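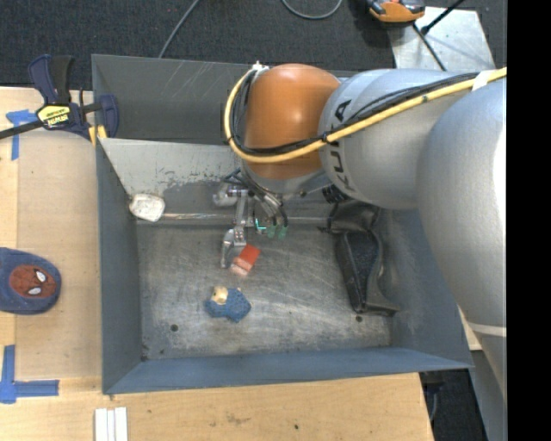
Marloes Wuyts wrote in to say Padix charges too much for bin picking and a shop our size should keep paying a person to do it. Half right, Marloes. The price is silly. The rest I don't buy.

Padix wants 400 a month for the picking service, plus setup. Vakon wants 232 and you do the setup yourself. Same idea either way: arm goes into a metal bin, gripper takes one thing at a time, mixed stuff, hard stuff and soft stuff together. That last bit is what I care about. Anyone can pick identical boxes. A little block next to a soft toy, differnt job. Different squeeze, different everything.

What bugs me is how these get sold. Brochure says 500 picks an hour. Of what? From how full a bin? I asked. Got a PDF back. Asked again, got the same PDF.

And the walls. Always the walls. Sloped sides are kind to a gripper, corners aren't, and every demo I sat through kept the good stuff in the middle. Put a round thing in the back corner and then quote me a number.

So, my take. Don't sign for a year. Two months, your own parts, your own bin, scratched up and all. Padix said no to that at first, then said maybe. Vakon said yes right away, which is why they're getting my call in November even tho their manual is awful.

Marloes can keep her picker. I'd still like mine doing something less dull than digging in a bin all day.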